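Gallery: The Water Bottle, With and Without Its Tray

Regular visitors will know that this site covers the small things people put on tables. The salt cellars did well. The napkin rings did less well, and one reader in Mekorcombe wrote to say so twice. For this gallery I've gone with a subject everybody owns and hardly anyone looks at, the plastic water bottle, along with the red tray it gets served on if it's lucky.

I have strong feelings about trays. A bottle on a bare table is something you forgot to put away. The same bottle on a tray is refreshments. My aunt in Sestdale ran a guesthouse on this principle for 11 years and charged accordingly.
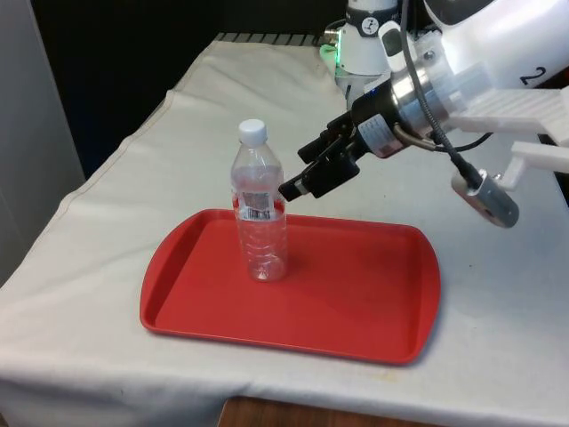 Clear bottle, white cap, red tray. The color comes through the lower half and turns it a little pink.

Red is a bossy color for a tray, and I say that as someone who owns three. It goes with nothing and makes everything on it look like an announcement. The white cloth calms it down some. I'd still put red ahead of the brown cafeteria kind, which makes even a good lunch look like a sentence you're serving.

Then we have the bottle by itself, lying down.
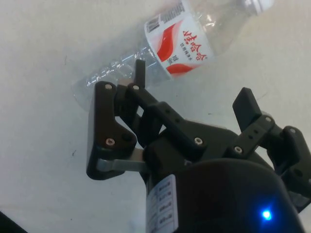
Labels are where a bottle spends its whole personality budget. The plastic costs next to nothing and the cap is the same cap everyone else has, so it all comes down to one strip around the middle. Wahaha went with a big red swoosh and large red characters on white, and I think they got their money's worth. I'd know it from across a train platform, and I can't read a word of it. Compare the mineral water they pour at the Turkik café, in a pale gray label with paler gray lettering. I once drank a whole one before I found out it was lemon.

Todor Mujić, who takes these things more seriously than I do, keeps a collection of bottle labels soaked off and pressed flat in albums. He is up to 1,242 and has views on glue. I asked him which was the best and he talked through most of an August afternoon without arriving at one.

The other thing worth a look is the ridges. I used to think they were decoration, somebody's idea of waves.

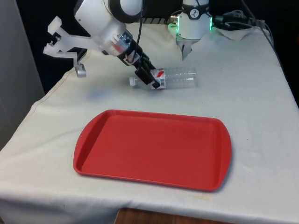 Todor says they're there so that thin plastic can stand up for itself, and if you've ever squeezed a cheap smooth bottle and worn the contents you'll take his side. They also give your fingers something to hold. As decoration they're a bit much, like corduroy. I've come around to them anyway, mostly because they catch the light nicely, and a plain clear cylinder gives you very little to look at.

Cloths deserve their own gallery and will get one once I've finished ironing. Mine came from Teixeira, was sold to me as wrinkle-proof, and has been creased since the day I unfolded it. Off-white is the forgiving choice. Pure white shows every smudge and then asks you about it.
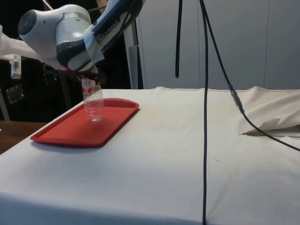

Bottle just above the tray, label near the top, ridges below.

Next gallery: butter dishes, with lids. If you own one that has lost its lid, please write in. There are 8 of us so far.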